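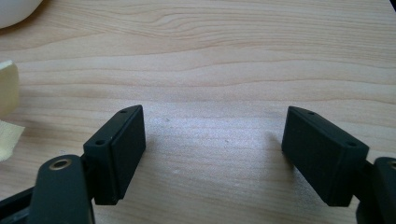
4. What people remember about their tables

4.1 Talking about a surface

We had expected the interviews to be mostly about meals. The questionnaire sent to 453 households in Brekton and Prarham asked who eats where, at what time and with whom, and the table came in only as a place where these things happen. Yet the final open question ("Is there anything else you would like to tell us about your table?") drew by far the longest answers in the whole study. People wrote in the margins, turned the sheet over, and in one delightful case stapled on a letter from an aunt. More than 200 households gave us something we could code, and the richness of that material persuaded us to give it a section of its own.

Much of it concerns the top of the table and how it looks close to. Respondents with wooden tables described the grain with real affection, and often in the language of landscape: rivers, dunes, hill maps, the ripples on a beach when the tide has gone out. Children, according to their parents, go further and find faces, whales and islands. Figure 2 gives an idea of the kind of pattern they had in mind, with long wavy bands running across pale wood, stretched ovals among them, and a place where the curved lines bend towards each other much as contour lines do on a map. Several people said they could draw their own table's pattern from memory, and when Nanami Tamura took paper and pencils along to the follow-up visits, a good many of them had a go. The drawings are wonderful. They are also surprisingly consistent within a family: brothers and sisters interviewed in separate rooms tended to put the same "whale" or "island" near the same corner.

Figure 2. Wood grain on a light-coloured tabletop.

4.2 Seats and sides

The link between pattern and seat deserves a closer look. In 66 of the follow-up interviews the person named a feature of the table and, without being asked, tied it to where they used to sit. "The burn was mine, the ink was my brother's" is a typical answer. We read this as a sort of quiet ownership. A family table belongs to everyone, but the patch in front of one's own plate is studied for years, through homework, long Sunday lunches and tellings-off, and it comes to feel private. Earlier work on fixed seating has dealt mainly with rank (who has the head of the table, who is nearest the cooker). Our respondents rarely mentioned rank. They talked about the view from the chair, the draught from the door, and the small area of wood or plastic they knew by heart.

Moves and replacements upset this knowledge in interesting ways. Families who had turned the table round after a move to a smaller kitchen reported weeks of mild confusion, with people sitting down at the "wrong" marks and swapping back. One Cuvport couple, interviewed while visiting relatives in Prarham, solved the matter by changing seats to follow the table - he now faces the wall, and says he prefers it.

4.3 Marks, repair and regret

Sanding was the subject on which feelings ran highest. Szymon Ziółkowski coded every mention of repair and found that people spoke of it in two quite different tones. Those who had sanded a table they bought second-hand were pleased and often proud. Those who had sanded a table they grew up with were much more likely to say they missed something, even where they had asked for the work themselves. A woman in Brekton put it nicely: "It came up lovely, and I went round it looking for us."

We find this a very promising line of enquiry. Most writing on household goods treats wear as loss of value, and for chairs and carpets our answers broadly agree. Tables seem to follow another rule, at least for the people who ate at them as children. Whether the same holds for worktops, desks or school benches is a question the present data cannot settle, though the April pilot in Ueda included a few remarks about desks that point the same way. We return to those remarks in Section 6, after the discussion of mealtimes.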